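How a bill gets stuck between two chambers

I have been keeping notes on bicameral procedure for a while, mostly for my own use. Tanveer Virk wrote to me in July to ask why the Serkmont water bill had been reported as "passed" on two separate occasions and was still not law. The short answer is that it had passed twice, in two different forms. The long answer is the rest of this post.

Serkmont has a lower house and an upper house. A bill may start in either, with one exception: anything that raises or spends money must start in the lower house. The water bill spends money. It funds repairs to the Skotance reservoir and sets a charge on large users to pay for part of the work. It therefore started in the lower house, where it was read, sent to the public works panel, amended, and passed.

It then went to the upper house. The upper house cannot start a money bill but it can amend one, within limits. The limits are set out in standing order 17, and most of the present trouble comes from how that order is worded.
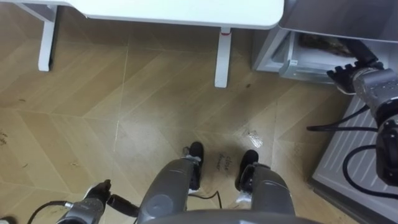 The order says that the upper house may reduce a charge but may not increase it, and may not "alter its incidence". Reducing a charge is easy to recognise. Altering its incidence is harder. If a charge falls on users above a certain volume, and the upper house raises the volume at which it starts, fewer users pay. One reading is that this reduces the charge. The other is that it moves the burden on to those who are left, and so alters the incidence.

The upper house raised the threshold to 2,000 units. Its presiding officer ruled that this was a reduction. The bill was passed as amended and sent back.

The presiding officer of the lower house took the other view. Under the rules neither ruling binds the other chamber. Each officer interprets the standing orders for their own house only, and there is no court to which the question can be sent before the bill becomes law. A court could look at it afterwards, and would probably decline to, on the grounds that a parliament's internal procedure is its own business.

What the lower house did next was reported badly. Several outlets said it had rejected the bill. It did not vote on the bill at all. It voted to return the message from the upper house without considering it, a different motion with different effects. A rejection would have started the dispute procedure, with its fixed timetable. Returning a message starts nothing. The bill goes back to the upper house in the state in which it left, and the upper house may send it again, change it or leave it on the table.
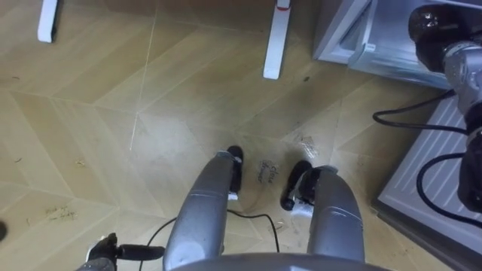 The upper house changed it. This was the second passage that Tanveer asked about. The new text put the threshold back where the lower house had set it but added a rebate for farms. The rebate was drafted by Valtonen, a member who had sat on the works panel before moving to the upper chamber and who knows the money rules well. A rebate is paid out after the charge has been collected, so on paper the charge and its incidence are untouched. It does involve new spending, though, and new spending has to come from the lower house.

Valtonen's answer was to make the rebate payable "from sums provided for the purpose". If the lower house provides no sums, no rebate is paid. The clause creates a scheme without funding it. There is precedent for this. The Itari harbour bill used the same phrase and was accepted without argument, but that bill had started in the lower house with the phrase already in it, so the precedent is weaker than its supporters claim.

At this point there were three texts in circulation: the original lower house version, the version with the raised threshold, and the version with the rebate. The official bill tracker shows only the latest text from each chamber, so the middle version cannot be found there. It is printed in full in the upper house journal. Anyone comparing the texts should work from the journals and ignore the tracker's comparison tool, which matches clauses by number and goes wrong as soon as one is inserted.

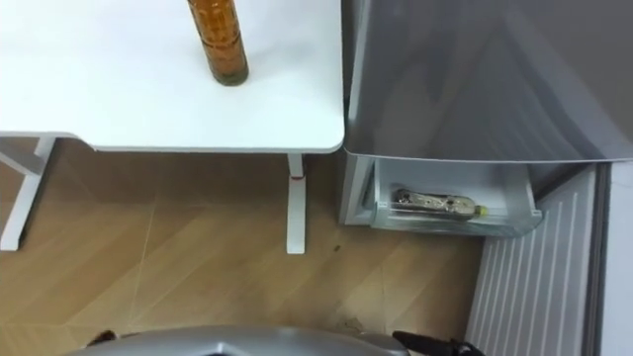 As for what can happen now, the lower house has the second message before it. It may agree, and the bill goes for assent. It may disagree, and each chamber names managers to meet and produce an agreed text. It may agree with an amendment of its own, for instance by removing the rebate, and send the bill back once more. Or it may return the message again without considering it.

Disagreement is the route most commentators expect. The managers would have 17 sitting days to report. Sitting days are not calendar days, and the chambers do not always sit on the same ones; a day counts only if both are sitting. In a quiet month that period can run well beyond what the number suggests. If no report is made in that time the bill lapses and has to start again, in the lower house, from first reading.

The managers' report cannot be amended. Each chamber votes on it as it stands, and it may deal only with points on which the chambers differ. Since both houses now have the same threshold in their texts, the managers could not reopen it. I have seen it suggested that the 2,000 figure might come back as a compromise. Under the rules as written it could not, unless a new bill were brought in. 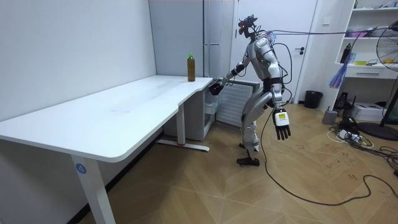
I should correct something from my earlier post on assent. I wrote that the two presiding officers must both certify a money bill. Only the lower house officer certifies it, and the certificate states that the bill is a money bill and nothing more. It does not state that the upper house kept within its powers. Tanveer spotted this and he is right. I have amended the earlier post and left the old wording visible underneath.

The next sitting at which the message can be taken has not been announced. The order paper normally goes up at 4 pm on the day before, and the message will be listed under "Business from the other place", after petitions and before statements. If it is missing from that section it has been held over, and the tracker will not say so.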